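In Praise of One Small Drawer

My neighbor Banafsheh Esfahani threw away her last drawer in September. She has now only open shelves, and she is very happy with them. Everything is on view, she told me, so everything must be beautiful or leave the house. I drank her tea, I admired the bowls, and then I wanted a pencil. We looked for it for a long time.

I want to write in defense of the drawer, and especially of the small one with no clear job. In the magazines it is treated like a bad habit. They call it the junk drawer, and they advise us to empty it on the floor and keep only what we love. But I do not love a spare button. I also do not love a fuse, or the little key that opens the radiator. I need them perhaps two times in a year, and on these two days I need them very much.

When I was learning English, the word "drawer" gave me trouble, because it is also a person who draws. My teacher, Mr. Nyarko, let me keep the mistake for a while. Later he explained that a drawer is simply a thing you draw toward you. I still like this explanation. A shelf waits for you to reach into it, but a drawer comes out to meet you.

For 16 years I lived in a rented apartment on Fliltholm where the kitchen had two drawers. One was for forks and knives. The other took everything else, and it was not deep, so it could never become a serious problem. When it did not close anymore, I removed something. I think this is the best rule for tidying that I know, and it did not come from a book. The furniture made the rule.

Now the shops sell a different idea. Kalliopi Kos, my friend from the choir, bought a set of 20 plastic dividers for her kitchen, and for some weeks every rubber band had its own room. Then she forgot which room. I do not say this to laugh at her, as I have also bought such dividers. They are still in the package, and the package is in a drawer.

There is one more matter, and it is the handle. Many new kitchens have no handles at all. You push the front and it jumps open, or you must find a groove under the edge with your nails. My father-in-law, Mawuli Ametepe, has stiff fingers, and in such a kitchen he is a guest who cannot get his own spoon. Give him a plain bar with space behind it and he manages very well. I prefer a handle in a light color on a dark front, so that an old eye finds it in the evening. It may look less elegant - but a kitchen is used much more than it is looked at.

So I ask those who plan kitchens, and also my dear neighbor, to leave us one drawer. It can be narrow. It does not need a special insert or a soft closing system. Put it under the cupboard, at a height where nobody must bend, and do not ask what is inside.
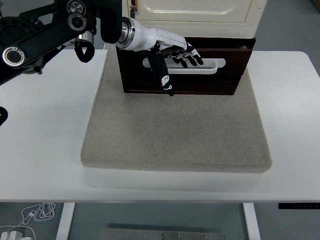
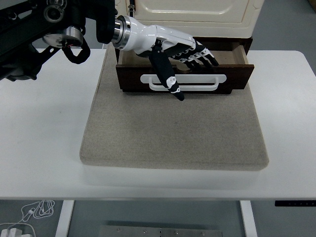

A dark wood drawer with a white bar handle, under a cream-colored cabinet.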